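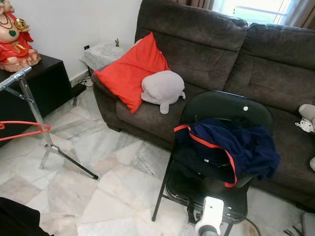
Gripper trials at home: Ravero vs. Mellor

Our group wanted to know which of two grippers copes better with soft household things, so for the second half of the project we moved out of the lab and into a living room. Lab blocks are easy. Clothes and plush toys are not, and that made this the most fun part of the semester!

Both grippers ran on the same Wasus controller with the same settings. The Ravero has two stiff fingers, and the Mellor has four soft ones. Each got 100 grasps on fabric, split between a crumpled garment over a chair back and a stuffed toy on a sofa.

The Mellor held on in 70 of its tries. We were thrilled — in the lab it had been the weaker one. The Ravero kept pinching a single fold and letting it slide out. It did better on hems, where the edge is thicker.

Daylight from the window was harder on the Dundeo camera than we expected, so we logged exposure for all 498 practice and test frames. Those numbers are in the next section, along with the wrist angles we tried.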